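Garkier incident talk - notes, keep to 11 min

Open with the number. 1,477 fridge and freezer runs at Kokbridge, 93 aborts, 2 that scared us. Only talking about the 2. Skip the abort chart unless somebody asks.

First one, November. Task is dull: open freezer, take item, close freezer. Arm finishes, planner says door shut. Door not shut. Close check was reading the commanded angle and not the measured one. Larasati found it in the logs, one line, had been there since the Wernum port. Say that slowly, people always miss it.
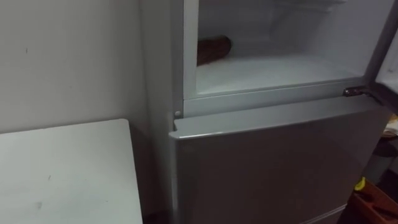

Second one is worse. Same bug, but now the planner thinks the space in front of the freezer is free. Arm swings back to home at full speed, straight into the door edge. Force limit tripped late. Cherry Mae hit the stop. No one hurt, wrist joint cracked, hinge bent.

Why late? Contact threshold got raised for sticky door seals and never put back. Dela raised it, Arif aproved it, I was on the review too - own this, dont mumble.

What changed:
- door state from measured angle only
- slow return to home any time a door was touched
- threshold resets at end of task
- two people sign for any limit change

Still open: seal ice. Pull force goes way up and we cant tell ice from a jam. Anneliese has a test going, ask her before the talk if ok to mention.

Then Kusuma slide, thanks, questions.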